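I got to Estthorpe before nine, and the person who runs data collection at Fleltent was already on a second coffee. "You picked bathroom week," she told me. "Lucky you!"

Fleltent collects demonstrations for a household policy called Stulier, and the idea is that a person does the chore with grippers in their own hands while the cameras take it all down. I asked why they bother when they could drive a robot around remotely. "Speed, mostly," she said. "I can hand someone a pair of these and they're recording in 7 minutes. Our old remote setup, the Mohmand, took me most of a morning just to get going." 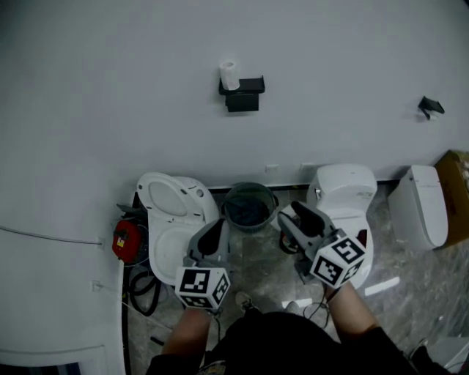
Both grippers out in front, toilets along the wall.

So why more than one toilet? She laughed at that (I think she gets it a lot). "If you only ever show it one, it learns that one. Lid up, lid down, boxy tank, round one – I want all of it in there." The target for each task is 50 good takes per person, and she's picky about what counts as good. "If you hesitate, fine, keep it. If you stop and scratch your nose, we toss it."

The cubes with the black square markers are for tracking where each hand is, and she says the most common beginner mistake is turning a wrist so far that the markers can't be seen. I tried it myself and did exactly that, twice!

What surprised me was how much she cares about the view from the gripper itself. It's a strange way to see a room, all bent walls and ceiling, but she can look at it for hours.

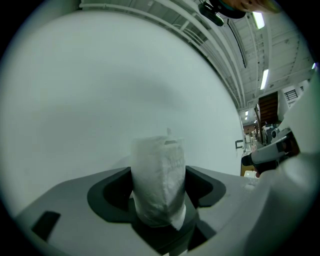 Crumpled white paper in the gripper's cradle, as the gripper's own camera sees it.

"Paper is awful," she said, pretty cheerfully. "It creases, it folds, it never looks the same from one take to the next. I'd have people do paper all day if they'd let me."

They had 63 takes left to check when I headed out, and she'd already gone back to her screen. Kitchens are on the schedule for May.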